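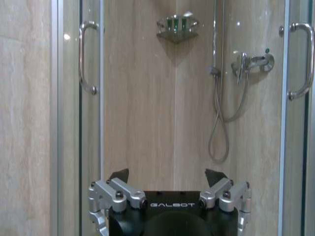 Subira Ndung'u thinks we have all been testing grippers in the wrong rooms. Give her a bathroom any day, she told me on my first morning with the crew, because a bathroom is where shiny things go to embarrass a camera. Glass, chrome, polished stone – she ticked them off with real affection, the way some people talk about their grandchildren.

I had come to spend a few days with the Lina project, which is comparing three ways of getting a robot hand to take hold of household hardware, and I confess I had pictured a big bright lab with a coffee machine. What I got was a good deal of standing in a hallway holding a clipboard, and I enjoyed every minute of it. The question they are asking is a simple one to say out loud. If you put a camera right at the wrist, looking out over the fingers, does the arm do better with handles and pulls than it does with a camera up on a mast?

Umut Güler, who wrote the controller they call Noder, was careful to tell me that the fingers are only half the story. A parallel grip with wedge-shaped tips is a wonderful thing for a bar you can get around, he said, and a much fussier thing for a lever that sits close to the wood. 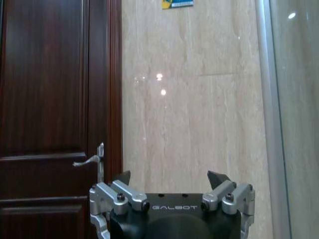
THE TRIALS

The crew had 518 attempts in the log by the time I left, and Birsen Duman had watched all of them (some of them twice, poor woman!). Each attempt starts with the fingers open and the arm held back from the target. Noder gets 14 seconds to settle on a grasp point, and if it can't make up its mind the attempt is scored as a miss and everybody takes a breath.

Door levers were the fight of the week. The mast camera saw the whole door nicely but tended to lose the lever behind the arm on the way in. The wrist camera kept it in view a lot longer, though it had its own troubles with bright spots on polished tile, which the older software liked to mistake for metal.

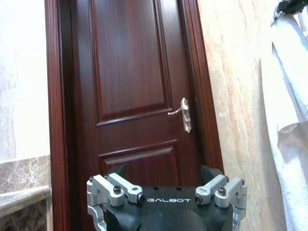 A paneled door and its lever, seen over the gripper's silver linkages.

Melahat Aksoy handles the lighting notes, and she walked me through the change they made in February, when the team stopped trying to filter out reflections and began moving the wrist a little to either side before committing. A reflection slides when you move, and a handle stays put. It costs 900 milliseconds an attempt, and there was a long, friendly argument over whether that was too much. Umut says yes. Melahat says he should try opening a door with one eye shut and then come back and talk to her.
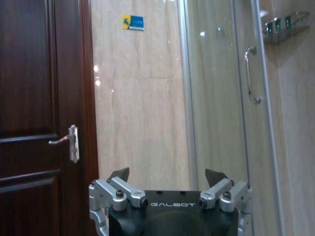

I sided with Melahat, for whatever that is worth, mostly on account of the long bar pulls you find on shower doors. They ought to be the easy ones, with all that room for a finger on each side, and yet with clear glass behind them the depth readings wander off to the far wall and the arm wants to follow. With the little sideways look first, the arm came in slower and a good deal straighter, and even Umut stopped sighing.

The third setup, with both cameras feeding Noder at once, still has 200 attempts to go, and Birsen wouldn't let me peek at the early scores. She did promise to send me the full table when it is done, and I have already cleared a space for it on my refrigerator.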